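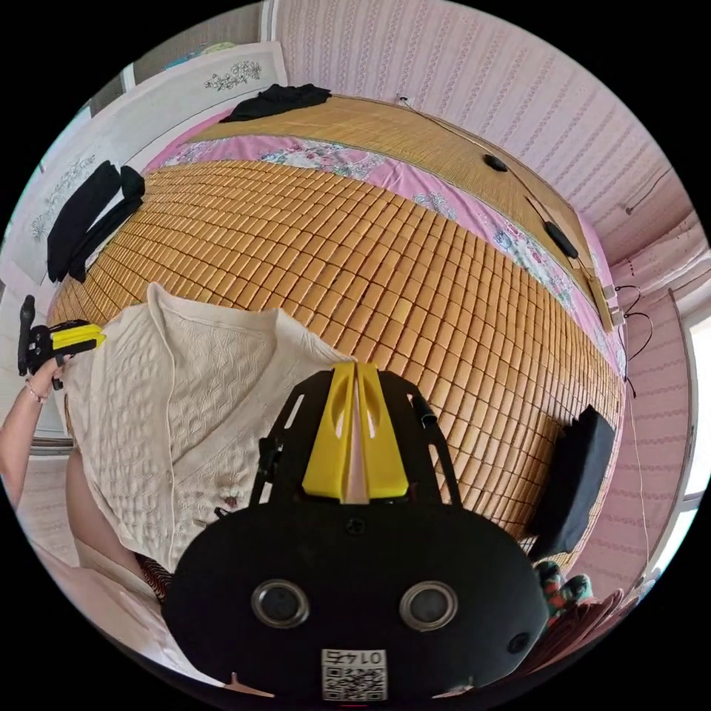

Figure 3.1 Raised cables and diamonds on a cream cardigan.

Filed under: Senior Textiles > Fabric Structure > Student Text
Last updated: January 12, 2020

CHAPTER 3
Loops: How Knitted Fabric Works

Take a knitted jumper out of the cupboard and pull the hem sideways. It gives, doesn't it? Let go and most of that stretch comes straight back. Try the same thing with a cotton tea towel and hardly anything happens, even though the yarn in the towel might be every bit as soft. The difference is in the path the yarn takes, and that path is what we're going to follow (quite literally, with a finger and a magnifying glass) all the way through this chapter.

In Chapter 2 you met woven cloth, where two sets of yarns cross over and under one another at right angles. A knitted fabric can be made from a single yarn that never crosses itself like that at all. It bends into a loop, the next loop is drawn through it, and so on up the fabric. Each loop is held in place by its neighbours. Pull the fabric and the loops change shape before the yarn itself has to stretch even a tiny bit!

3.1 Courses and wales

Two words you'll need straight away. A row of loops running across the fabric is a course. A column of loops running up the fabric is a wale. If you're a hand knitter you already know the course as a row, and the wale is the line of little Vs you see on the right side of plain knitting.

Cast on 36 stitches in a smooth, light-coloured yarn and knit a square in stocking stitch before you read much further. Keep it. You'll be stretching, washing, cutting and unravelling it as the chapter goes on, and a pale yarn makes the loops far easier to see. The Jeten 8-ply in your class kit is fine, and so is anything left over at home.

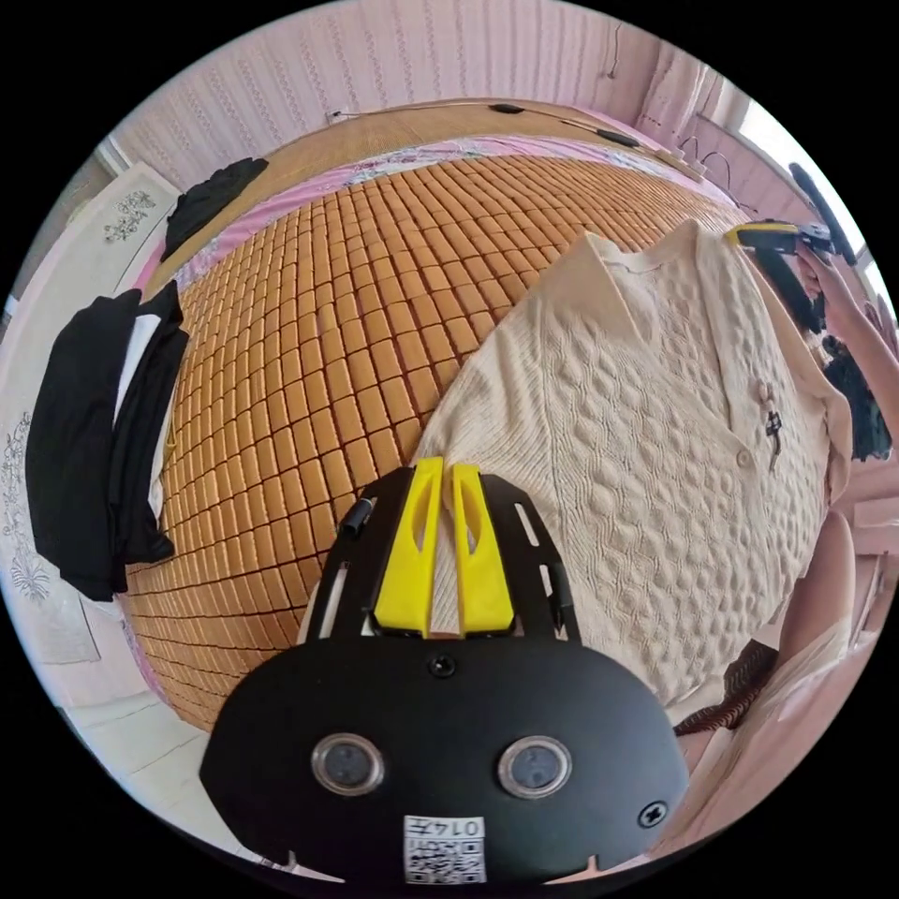
Openings matter as much as yarn in a knit. Hold your square up to the window and the light comes through hundreds of small gaps, one inside every loop and more between them, and each one shifts when you tug a corner. Compare a stiff part such as the slotted black mounting plate in Figure 3.2, where the long cutouts run along both arms. A cutout like those has a fixed outline, so you could measure it once and write the number down. The gap inside a loop has no single size. It's tall and thin when the fabric is pulled lengthwise, short and wide when it's pulled across, and somewhere in between when the fabric is lying relaxed on the bench. That's why knits are always measured relaxed.

3.2 Knit, purl and the cable

A purl stitch is a knit stitch seen from the back. Put the two side by side in the same course and you've got the beginnings of ribbing, moss stitch and nearly every textured pattern in this book. Knit wales tend to come forward and purl wales tend to sink, so a rib closes up like a little accordion and springs open when it's stretched.

Cables go one step further. The knitter lifts a few stitches off the needle, works the next few first, and then brings the waiting ones back in. The wales cross, and the crossing stands up from the surface. Diamonds are made in much the same way, with a line of stitches travelling one place at a time across a purl background, out and then back in again. All this crossing draws the fabric in, so a cabled front needs more stitches than a plain one of the same width (forget that and you'll have a very snug cardigan). 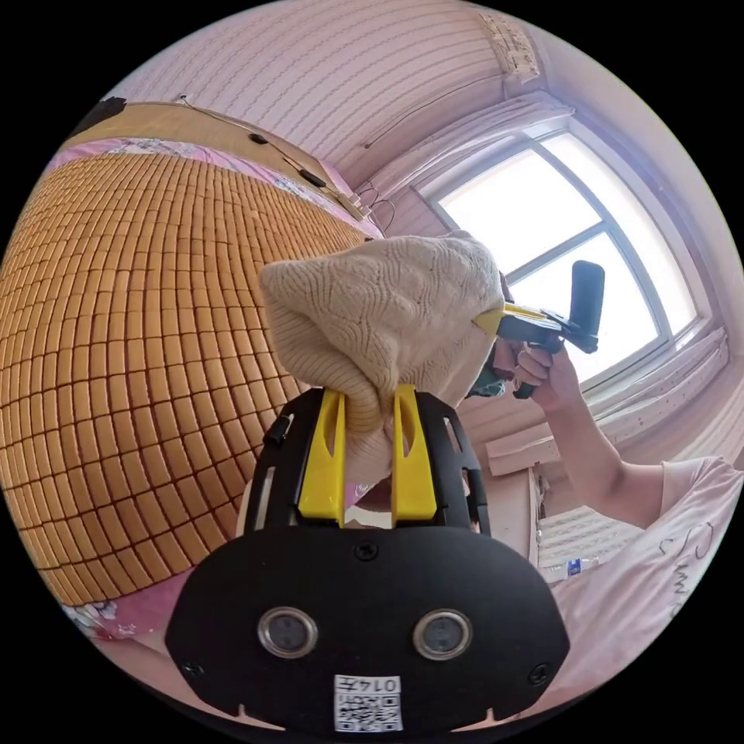 Figure 3.3 A beige knitted item held between two flat yellow fingers.

3.3 A local example

The Wornora Knitting Works opened in 1886 and made stockings and undershirts for most of its life. Its pattern books survive, and sample 2289 is a lovely thing to study: a narrow strip with three different ribs, one above the other, all in the same grey wool. The narrowest rib grips hardest. We'll chart it in Activity 3, and you can knit your own copy in time for the April folio.

Before you start Section 3.4, unravel the top two courses of your square and look closely at the yarn. Draw the kinks.

Related chapters and resources
Chapter 2: Woven Cloth and the Loom
Chapter 4: Felt, Lace and Braid
Quispe Stitch Charts, printable set
Sultesano Yarn Weights Table
Folio planner: Fabric Structure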